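Fernwood Support Desk
Ticket 3946 – Bathroom cell, simulated – gripper loses grip on green container
Product: Flivov cell builder
Status: Closed
Opened by: Florent site

Problem as reported

Arm picks the green container off the sink counter, lifts it, and somewhere on the way up the container leaves. Sometimes it slides. Sometimes it departs at a speed no toiletry should reach. Logs say "grasp OK" throughout, which is nice for the logs.

Saturday, 9:10
Loaded the customer's cell file on our machine and checked the layout first. Base sits flat on the pedestal, pedestal has not wandered, mount offsets match the setup sheet. The site had moved the pedestal twice before writing to us. Please stop moving the pedestal.

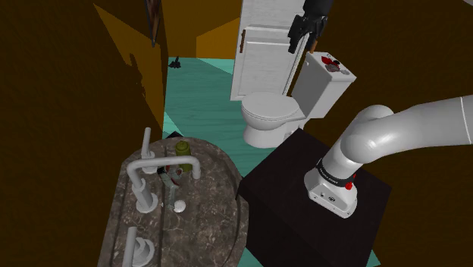 Cell layout on load, arm base on pedestal, sink counter at lower left.

9:45
Ran 25 picks with the site's settings. Same fault, first on run two. Grip force was set to 800 in a field that expects a percentage. The software caps it at 100 without a word, so the fingers were squeezing as hard as they could and the contact solver was doing its best to cope. Filed separately as ticket 2547 – the field ought to complain.

10:20
Force down to 40. No more launches, but the container still turned in the fingers on a few lifts. Went to the close-up view and stepped through the hold.

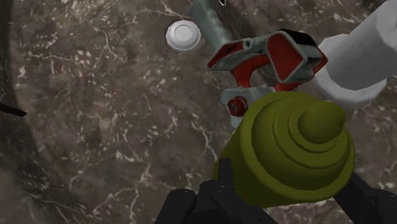 Close-up during hold. Container tilted between the finger assemblies, knob toward upper right.

The tilt is the useful bit. The grasp point had been entered by hand, and it was off to one side of the container's center line. Any turn at the wrist and the weight does the rest. Also checked for contact with the red and gray tool on the counter, as the two are close together in this view. Contact list shows no hits between them, so the tool is cleared of all charges.

11:05
Changes made:
Grasp point moved to the center line.
Grip force 40 percent, ramped in over the close.
Finger friction put back to the Benítez preset. The site's value was closer to wet soap.
Approach speed left alone. It was fine, and I would like one thing in this file to be as I found it.

11:40
Another 25 picks. No drops. Watched the approach from the wide view for a few of them and saw nothing to fuss over at the wrist or the elbow.

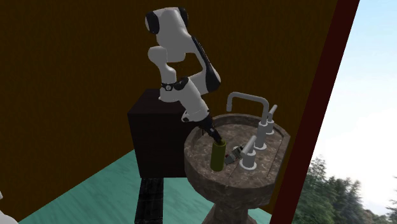 Resolution

Fixed by settings. No change to the arm model or the gripper model. Corrected cell file is attached to the ticket; load it whole, please, and don't copy values across by hand, as that is how we got the 800.

If the container starts turning again, check the grasp point before touching the force. If the grasp point looks right, export the contact list and reopen this ticket with it attached. A note reading "still bad" was attached last time and did not narrow things down.

Related: 2547 (force field accepts values over 100)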